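Notice to Kitchen Personnel, Iststead Works

A story
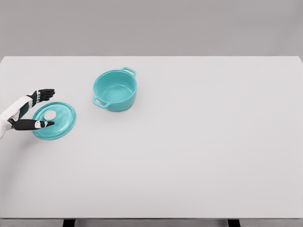

The notice was posted in May, beside the time clock, on the letterhead of the Office of Site Services. It informed all kitchen personnel that the lidding of pots, until then performed by hand at Station 7, would be transferred to automatic operation, and that the three employees assigned to the station would be retained without loss of grade. It was signed by the Office and by no person.

The kitchen at Iststead supplied 942 midday meals to the Brellel works across the yard. Each shop received its food in pots. Each pot had its own lid, and a pot that crossed the yard without one was refused at the gate under a rule older than anyone then employed. The work of Station 7 was to put the lids on.

The senior lidder had held the post for 30 years. In the personnel register her duties filled a single line. She placed the lid, turned it until it sat, and pressed once with the heel of the hand. If the rim was chipped she set the pot aside. The register made no mention of the turning, and the firm of Fodier, which had been engaged to prepare the simulation in which the new machine would be trained, had worked from the register.

She was therefore summoned to the planning room on the second floor and asked to observe. The Office had provided a chair, a screen and a form. The form asked whether the operation shown was Correct, Partly Correct or Incorrect, and allowed four lines for remarks.

She observed for the whole of the first morning. The simulated kitchen had a table and no sink. It had no steam, and there was no line of carts backing up toward the door. The machine had a pot and a lid to attend to, and it was permitted to attempt the same lid as often as the engineers wished. Under Remarks she wrote that she had never been given so much table.

The Office returned the form and asked her to confine herself to the operation.

On the second day she wrote that a lid should be taken by the knob when the pot is cold and by the rim when it is full, and that the engineers should decide which kind of pot they had drawn. On the third day she wrote nothing in the space provided and continued on the back of the page. She described the quarter turn. She described the sound of a lid that has seated and the sound of one that has not, and stated that she could not spell either of them. The page was copied and sent to Fodier, where it was entered as a Supplementary Requirement and assigned a reference number.

During this period her two colleagues kept the station running. It was noted in the shift log that they had begun to talk less. One had applied for the post of Cart Supervisor. The other had asked the Office, in writing, what the words "retained without loss of grade" would require him to do between six in the morning and two in the afternoon. The Office replied that a description of the duties was in preparation.

The equipment was delivered from the depot at Chuensuk late in the summer and installed overnight. In the first week it lidded every pot presented to it, at a pace somewhat below the previous standard, and the carts left late on two occasions. In the second week they left on time. The senior lidder was given the title of Process Observer and a stool with a back. She was to record exceptions.

She recorded few. At a quarter past eleven one morning the machine lowered a lid, turned it a quarter of the way round, and stopped. The Office's display showed no fault. She got down from the stool, walked the length of the station and listened. Then she lifted the lid, ran her thumb along the rim of the pot until she found the chip, and set the pot aside.

The exception form asked for the cause of the stoppage and the name of the person or system that had identified it. She completed the first part. She held the pen over the second until the next cart came in, and then she put the form in her apron pocket and went to move the pots along.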